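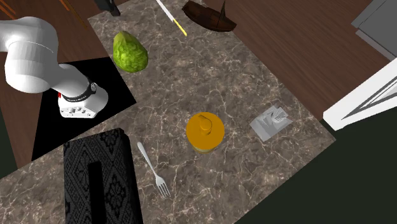

Weeknight kitchen tips for families with school-age kids

Set a timer for 40 minutes when everyone gets home. No homework and no chores until it rings.

Put snacks on one low shelf so kids can serve themselves.

Give each child one kitchen job and leave it the same all month. Swap at the end of August, before practices start.

Cook double rice on Monday. It keeps in the fridge for a few days and covers a second dinner.

Hang one calendar by the fridge. If a week has more than three evening activities, drop one.

Dishes can wait until the kids are in bed by 8.

Cheng-en Wei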